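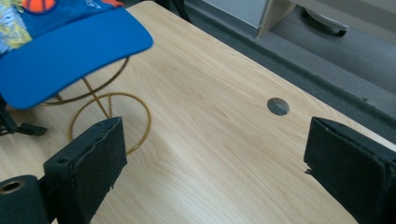 Table from the gripper view, fingers open, cable grommet at center right.

Lists > relgate-users > Calibration and tracking > Thread

Subject: Re: [relgate-users] width drifts when the fingers are fully open

On Saturday a list member wrote:
> We replay our hand-held demos through Relgate and the finger width
> comes out too small whenever the gripper is wide open. Closed is fine.
> Is this the tracker or the width fit? We are on the default Surnavham
> config and have not touched the smoothing window.

It is the width fit. The tracker only gives you the pose of the bracket, so it has no say in how far apart the fingers are. The default fit in Surnavham uses a straight line between closed and open, and with padded fingers the edges in the wrist view are too ragged for that to hold at the wide end. Replace the line with a lookup table. Ours has 11 entries, taken with the gripper resting on the table, and it is loaded with

 relgate fit --width-table widths.csv

Leave the smoothing window alone until that is done.

The other thing to check is the time offset between the wrist stream and the head stream. We had 65 ms in the config for one hand and nothing for the other, left over from an old merge. With two hands working near the same object you see it right away in the replay, as one hand reaches its goal before the other has left.

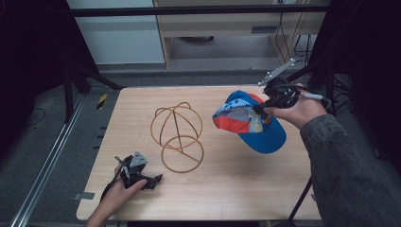

Our current task is a cap and a wire hat form, one gripper in each hand, and it is a good test for both problems. The cap is soft, so a wrong width does not show up as a failed grasp in the log. The wire form is worse – the rods are thin and the depth step in Brurkano drops most of them. We stopped using depth for the form and fit the lower ring from the color stream instead.

If you still see drift after the table, send me the fit log and the first 700 lines of the replay output. Please do not attach the video, the list server strips it.

One open question from my side: has anyone run the planner from the 2 branch with both hands enabled? Ours loads but ignores the left hand limits.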